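About Burora Language School

Burora Language School was founded by Gemma Bellini to teach Italian and English to adults in the town of Rendham. The school opened with a single evening class above the Drivon bakery. It now offers 44 courses in the main building on Ruggiero Street, at every level from first steps to advanced conversation.

Our classes are open to all adults. Many of our students are preparing for a move or a new position, and others wish to speak with relatives in their own language. Every new student meets with a teacher before enrolling and is placed at a suitable level. 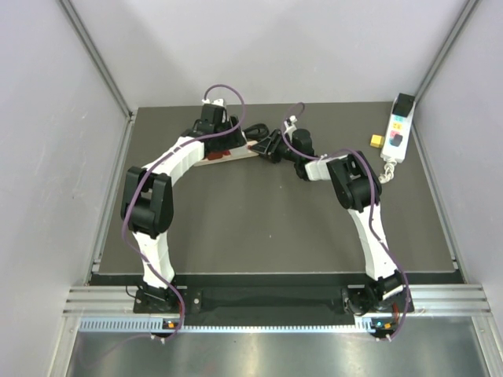 Two arms over the tabletop.

Our Teaching

Lessons are held in small groups and are conducted in the language being studied from the first week. Grammar is taught in short sections, followed by reading and discussion. Students receive written comments on their work twice each term. Those who miss a lesson may attend the same lesson with another group.

The lending library holds 3000 books, including novels, graded readers and dictionaries. It is open to enrolled students until 8 p.m. on class days, and former students may continue to borrow for one year after their last course.
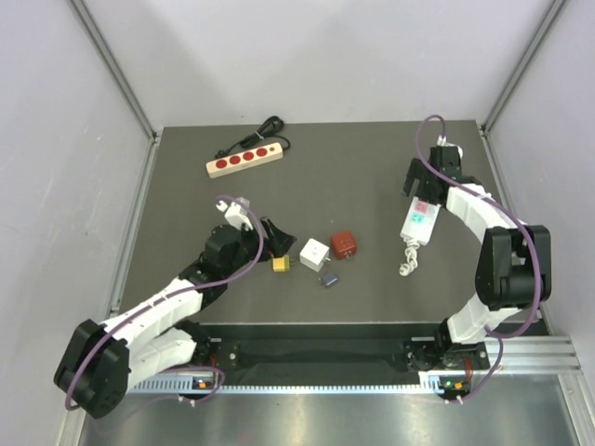 Enrollment and Fees

Enrollment for the spring term opens in March. The registration fee is $139, which covers the placement meeting and the first course book. Reduced fees are available to students over 65 and to those enrolling in two courses. Requests for a reduced fee should be made in writing to the school office, Room 108, before the first lesson.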